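Cell Notes: Getting the Desktop Teardown Cell Back Inside Tolerance

Apr 18, 2022
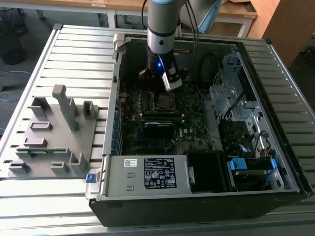
The gripper over the CPU socket area of an open Dell tower, with the fixture plate on the left half of the bench.

The desktop teardown cell at Jandeck went back on the schedule this month after a full re-setup. Edmund Malinowski did the mechanical work and Radosław Szczepańska did the frames and the program changes. Most of what follows is from their service log, tidied up so the Groltamberg site can use it when their own cell is due.

The complaint that started it was simple. Memory modules were coming out at a slight angle, and the force limit was tripping on the second slot more often than on the first. Operators had been clearing the fault and restarting, which worked often enough that it went unreported until October. By then the taught points had been nudged by hand in several places, and the program no longer matched its own comments.

The first job was to stop correcting points and go back to the frames. The cell uses two user frames, one for the tower and one for the fixture plate, both measured from the bench. The tower lies on its side with the panel off and the board facing up, so every approach is vertical until the last move. That makes the height value the one to trust least. Cases differ in how they sit on the slats, and a drive cable caught under the edge will tip one end.

Edmund pulled the gripper and found the wrist screws at uneven torque. One was loose enough to turn with the short arm of the key. He cleaned both flange faces with a dry cloth, refitted the gripper on its dowel, and tightened the screws in a cross pattern in two passes. The fingertips were replaced at the same time. The old pads had a groove worn across them from module edges, and a grooved pad will pull a module to one side as it closes.

With the new tips on, the tool center point has to be taught again. Radosław used the pointed pin in the fixture kit and four wrist orientations. The first attempt gave a poor residual. The cable on the outside of the arm was pulling at one of the orientations, and the slack had to be moved up past the last clamp before the numbers settled. Check this by hand before teaching: turn the last joint through its working range and watch the cable at both ends. If it goes tight anywhere, re-dress it first.

The fixture plate is printed, and it is easy to treat it as if it were machined. The plate had picked up a slight bow, and the holders at one end stood proud of the rest. It was shimmed and clamped back down, then its frame was re-measured from three of the upright blocks. The clips that hold a circuit board in its slot were also checked. They should grip the board without bending it. Replace any clip that has gone white at the root.

The order used for the whole job was:

Lock out, remove gripper, clean flange.
Refit gripper, torque screws in two passes.
Fit new finger pads, cycle the gripper 50 times with no part.
Dress the cable, then teach the tool center point.
Clamp the fixture plate and measure its frame.
Seat a reference tower against the stops and measure its frame.
Restore taught points from the last clean backup.
Dry run at 8 percent speed, 14 mm above every point.

The dry run is slow and people are tempted to skip it. On this job it caught one point, the transfer out of the case, where the path crossed the drive cage lower than it should have. The restored backup was older than the present case model, and the via point had never been raised. It was lifted and saved, and the change was written into the header of the program.

Cables inside the case remain the main source of stops. The arm has no way to deal with a loose power lead lying across a slot, and the force limit will treat it as a jam. The loading sheet now asks for power and drive leads to be laid clear of the board before the tower goes on the bench. Prultance, who supply the finger pads, have offered a longer pad for reaching past cable bundles. It has not been tried here. A longer pad flexes more, and the force limit would need to be set again from scratch.

The force limit itself was left alone. It had been raised once before as a cure for nuisance trips, and that masked the loose wrist screw for some time. If trips come back, the instruction is to check the screws, the pads and the cable dress in that order, and to log the slot where the trip happened. Do not edit the taught point at the pendant. Anyone with pendant access can still do it, so the backup is now compared with the live program at each shift handover, and differences go to Radosław.

Two items are still open. The stops that locate the tower are plain blocks, and a case with a bent lower edge can ride up on them. Edmund is drawing a replacement with a chamfer. The tool center point check is also to become a short program of its own, run from the menu with the pin in a fixed holder, so that it can be done without opening the main job.

Spare pads and the pin kit are in the Rutkowska cabinet, second shelf. Sign the card when you take a pad, and put the worn ones in the tray for inspection.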